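Mon 30 December
By the Circombe workshop desk
2 comments | 60 shares

Teaching an arm by hand: tips

Hovovow says anyone can do it in an afternoon. I have my doubts. Start every run with the fingers open and well clear of the tray.

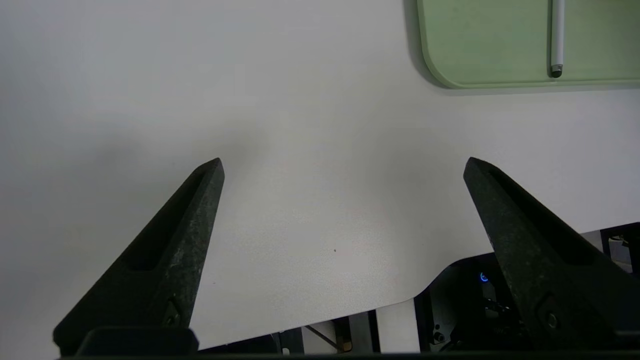
Go slowly

A jerky hand makes a jerky copy. If you fumble a run, bin it and start again.

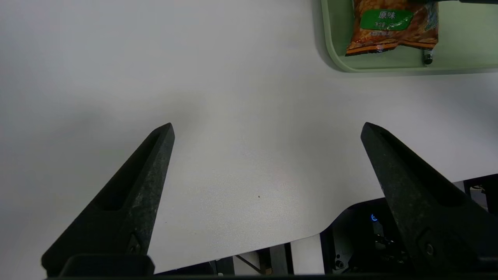 Rest your wrist between goes, and don't trust a demo reel that shows three good runs. I'd want over 60, with the things in the tray swapped about. 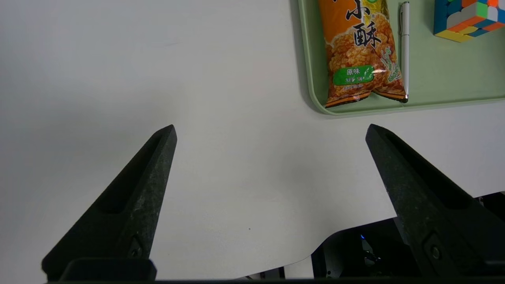

Graltero replied that 60 is far too many for one tray, and that a steady hand matters more. Perhaps. Mine isn't steady by teatime.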